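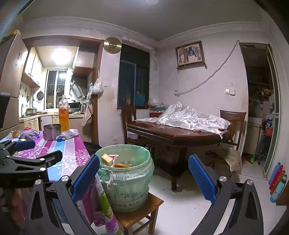

Clearing a table into a bin with two handheld grippers – how much variety do I need?

Posted by Joni Kokkonen in Data Collection, 18/02/2019

I'm gathering demonstrations for a model that has to clear a table and put the trash in a bucket. Everything is recorded in ordinary homes with a pair of handheld grippers, one in each hand. The bucket has a liner folded over the rim and stands on a low stool next to the table. On the table there's the usual mix: a tall bottle of orange drink, a steel mug, a small blue cap, plastic packaging, something crumpled.

So far I have 80 episodes from one home. The bottle works fine when I train on them. The cap and the crumpled items are bad, and the policy sometimes closes the fingers on the tablecloth, which has a busy pattern of stripes and leaves. Should I keep recording in the same home until the small items work, or move on now? Also, does it matter that the bucket already has things in it when I start?

Prurard
Move on. More homes always beats more episodes.

Siiri Keskinen
I wouldn't move on quite yet. We did a similar job for Festberg and ended up with 3,195 episodes, and the first batch had the problem you describe. Grabbing the cloth was mostly down to the table covering. Every episode had the same pattern under the objects, so the model had no way to learn what was cloth and what was trash. Record some with the cloth off, some with a plain one, and turn the patterned one so different parts of it end up under the objects.

For the cap, look at your own demonstrations first. Ours were sloppy. People came in fast from the side and got it on the second or third try, and those failed tries were left in. We re-recorded with a slower approach from above and threw out anything with more than 2 attempts. Flat things near the edge of the table can be slid off the edge into the other gripper, but pick one method and have everybody use it.

Crumpled things need a fresh shape each time. Shake the cloth or bag out between episodes and drop it again.

On the bucket – yes, it matters. Start some episodes with it empty, some half full, and some with a thing or two standing up inside. Move the stool as well. If it stays in one spot the model learns the spot and drops things on the floor when you change rooms.

Vaněk
Agree with the above about the bucket. I'd add that you should decide what stays on the table. Is the mug trash? If one person leaves it and another bins it, the model will do either. Write a short list before the next home and give it to everyone who records.

Joni Kokkonen
Thanks. The mug stays, and I'm fairly sure I binned it in a few early ones, so I'll go back and check. Plan is another 80 here with the cloth changed and the stool moved, then the Wutcombe homes in November.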